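Pilleo cable sorting - frequently asked questions

What can I bring?
Leads, flex and offcuts of any length, with or without plugs. Please leave batteries and chargers at home.

Do I have to untangle everything first?
No. Tip the lot out on a hard floor if you have the time, as it makes knots easier to find than on carpet. Undo the ones that come out easily and leave the rest to us. Small tight knots in thin cable are best left alone, as pulling only makes them worse.

What sort of container should I use?
A plastic basket with slotted sides is fine, and so is a strong box. Watch for cable ends poking into the slots - they catch when you lift the bundle out. Thin, flexible cable like the blue-purple sort tends to loop over the rim, so tuck it in before you carry it. 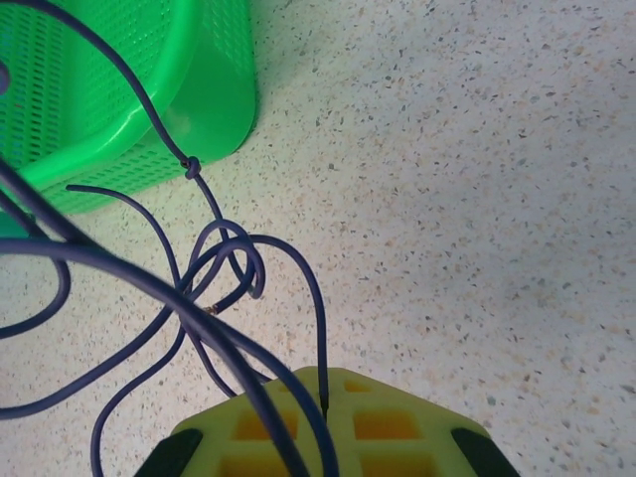

How should I coil the cables I want to keep?
Make loose loops, each the same size, and tie them once with a strip of cloth or tape. Anything under 20 cm can go in an envelope.

Is there a limit?
Up to 39 bundles per household per visit. Larger loads go to our Hladun store, which is open until 4 pm.

Can I get cables back once they are sorted?
Only on the same visit. After that they go on to Vurnilau for stripping.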